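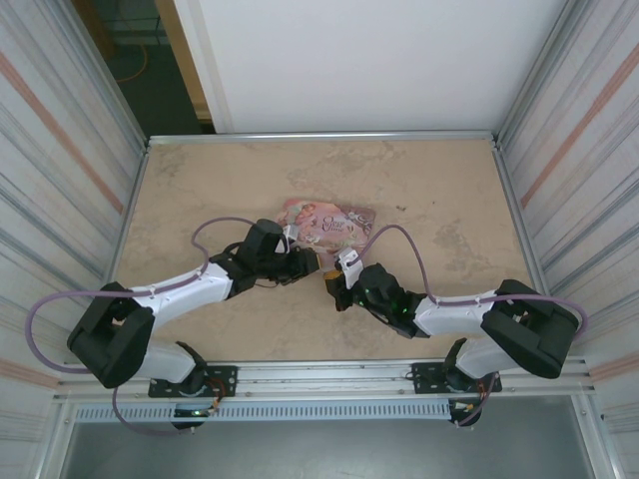
Home | Stories | People | Food | Contact

The second shift of Leonora Pangilinan

6 min read

When I arrived at the library in Fenville, Leonora Pangilinan was reading the same page for the fourth time. She was alone in the children's room, and she read it aloud, first quickly, then slowly, then with a pause before the last word. She saw me at the door and held up one finger. I waited. After the fifth reading she closed the book.

"The bear was wrong," she told me. "I gave him a tired voice, but he is not tired. He is bored. Children hear the difference."

Leonora has told bedtime stories to other people's children for 12 years. The evenings begin at seven o'clock, the children come in pajamas, and many bring a blanket from home. She works in the daytime at the office of a dental clinic on Rivera Street, and she calls the library her second shift.

I asked how it began. She said that her own daughter did not sleep well, and that she had read every book in the house until both of them knew the words.

"So one night I closed the book and I turned off the lamp, and I told it from memory. I made many mistakes. The princess had a brother who was not in the book. My daughter sat up in the bed. She wanted to know more about the brother!"

The brother is still in her stories today. He is called Bakance, a name the daughter made up when she was three, and he is always late and always hungry. Some families in Fenville believe he comes from an old tale. Leonora has received two letters asking in which book he can be found.

She does not use many props. There is a small brass bell, and a chair that is too low for her knees. Noel Cruzado, the children's librarian, offered to buy her a better chair, but she refused it.

"If I sit high, they look at my chin," she explained. "If I sit low, they look at my eyes. Also I can see who is going to cry."

Do they cry often? She thought about this question for a long time. She said that it happens in October more than in other months, when it gets dark early and the new school year has made them tired. She does not stop the story. She makes her voice smaller and she lets something good happen to the animals.

We moved to the staff kitchen, where Noel had made tea. He has his own view of the evenings. In the first year there were 10 children on a good night. Now he puts out 100 cushions, and last winter 115 children came and the fathers had to stand along the wall.

"I was worried about the noise," Noel said. "Then she rang the bell, and I could hear the heating."

Leonora did not like this night so much. With a big group, she said, you must tell the story to the back of the room, and then it becomes theater. She prefers about twenty. With twenty she can leave a silence and somebody small will fill it, and often what they say is better than what she has prepared.

I wanted to know if she is against recorded stories, because many parents now play them from a telephone beside the bed. She shook her head. Her neighbor, Tymofii Hutsuliak, drives at night and records stories for his two sons before he leaves. He asked her for advice, and she listened to one of his recordings.

"He had a truck passing in the middle of it, and he stopped to wait for the truck. Then he said, sorry boys, and continued. I told him, please never cut this out. It is their father and their father's street."

Her advice to parents is short. Choose a story you like yourself, or the child will know. Read slower than feels normal. Do not explain the difficult words unless you are asked. When you come to the end, stay in the room for one minute and say nothing.

"The minute is the hardest part," she said. "You are thinking of the dishes. But in this minute they ask you the real question. My daughter asked me in this minute if I would get old."

What did she answer?

"I said yes, but slowly. She said all right, and she slept."

The daughter is now a student and lives in another city. She telephones sometimes late in the evening, and if she has an examination the next morning, Leonora tells her a short one. Bakance has also gone to the university. He has missed the bus to it several times.

Before I left I asked to hear the page again, with the bored bear. She rang the bell for me, although we were only three adults in a kitchen with cold tea. The bear looked out of his cave and said that it was snowing, again. Noel laughed. Leonora did not laugh, and she made a small mark with her pencil next to the word "again."

Story evenings at the library are free, and the next one is on 09/05/2026 at seven o'clock. Children may bring a blanket.

Text by Tatsuya Yoshida

38 shares | 7 comments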